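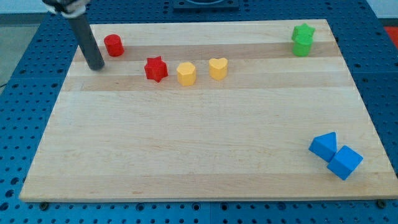 September, 4:40 pm. Second coat of the Ulness oil on the maple board went on this morning and it's drying slower than the first. Left the windows open. The stripes came up more than I expected – the darker band across the middle is really obvious now and there's another one behind the back row of shapes. I like it. The Trasska people asked for "plain and even" though so I need to send them a look before I do the other 2 boards. Blocks set out on it for size: red cylinder, red star, the yellow heart etc. toward the back, and the green star on top of the green cylinder. Red reads best against the wood. Yellow is weakest, sits too close to the honey color of the darker stripes. Blue fine.

Yellow – try one shade deeper? Or a thin second pass of the same. Ask Ismail what they have in stock before ordering, last time it was a two week wait and then the wrong can.

Sanding notes for the next board. 200 grit to get the planer marks out, then straight to 600. Skipped the grit in between on a scrap piece and couldn't feel any diffrence with my thumb. End grain is another story, still drinks oil like crazy, give it an extra wipe and come back in an hour.

Edges: eased by hand, 3 strokes per side. Don't use the router again, it chipped the near corner on the test piece and I spent nearly all of lunch filling it.

Star is the fussy one. Points bruise if you drop it, and the paint goes thin right at the tips. Want to knock the points back a hair before painting. Heart has the same problem in the notch, except there it's too much paint, it pools and stays tacky. Smaller brush. Or dip and shake, haven't tried.

Stacking – star on cylinder is OK so long as the star faces are flat. Triangle on cube no idea yet, do it tomorrow.

Skedau order: still waiting on the felt pads for the underside of the board. Without them it's going to slide on anything smooth. If they dont show up, cut some from the old green felt in the bottom drawer.

To do
- wipe rags OUTSIDE, flat, not in the bin
- label the oil can w/ open date
- message Trasska re stripes
- find the small brush

Filed under: Shop Log / Wood & Finish
4 comments · 2 shares

Recent entries
Oil vs wax on maple, first try
Paint going thin on corners
Drawer runners, round two
Where the clamps went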